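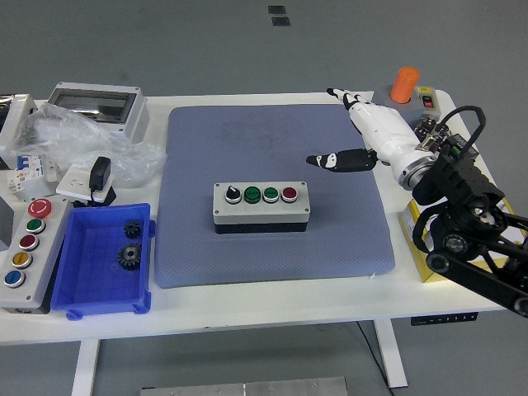
Recording button-press demonstrations for the panel task

These instructions cover collecting teleoperated demonstrations for the push button and selector task on the Granasden bench. You need one operator and one person at the recording computer. A full session is 30 usable episodes. The training set for one policy is 800, split between operators so that it doesn't learn one person's habits.

Before you start

Check that the emergency stop works. Press it with the arm powered and idle, confirm on the computer that the motors have dropped out, then release it and clear the fault. Do this at the start of every session, even if someone used the bench an hour ago.

Put the control box on the cushioned mat. The mat keeps the box from sliding when a finger comes in at an angle. The selector goes on the left and the red button on the right, as seen by the head camera. Don't tape the box down. We want small shifts in position between episodes.

Leave the other parts on the table. The tall button panel, the blue tray with the gears and the socket block are used in other tasks, and the policy has to learn to ignore them. Move one or two of them a little every ten episodes, but keep the path of the hand clear.

Recording an episode

1. Bring the arm to the start pose. The hand should be open and clear of the box.

2. Read the task line from the computer. It names one control only, for example "press the red button" or "turn the selector." The two green buttons are called "left green" and "right green."

3. Start recording, wait one second, then move. The still second is used to line up the camera and joint data.

4. Approach from above, with the hand steady before contact. Press with the index finger. For the selector, use the thumb and index finger together.

5. Hold the press for a moment, lift straight up and return to the start pose.

6. Stop recording and mark the episode good or bad.

An episode should take less than 30 seconds. If you miss the button and recover within 2 tries, keep it and tag it "retry." These are useful, and Estíbaliz Herrero would like more of them than we have now. If the finger hits the wrong control, mark the episode bad even if you reach the right one afterward.

Changing the setup

After each good episode, move the box a few centimeters or turn it slightly. Keep all four controls in view of the head camera. The June set had 141 episodes with the box in almost the same spot, and the policy trained on them reached for that spot wherever the box was.

Common problems

Thumb drags on the box: the wrist is too low. Raise it before closing the fingers.

Hand blocks the camera's view of the button: come in from the right side, keeping the forearm back.

Glove tracking drifts: stop, recalibrate and redo the last episode.

When you finish

Park the arm and switch off motor power. Copy the session folder to the Vurkcombe drive and fill in the operator name. Maximiliano Barrios checks new folders in the morning and will send back any with missing task lines.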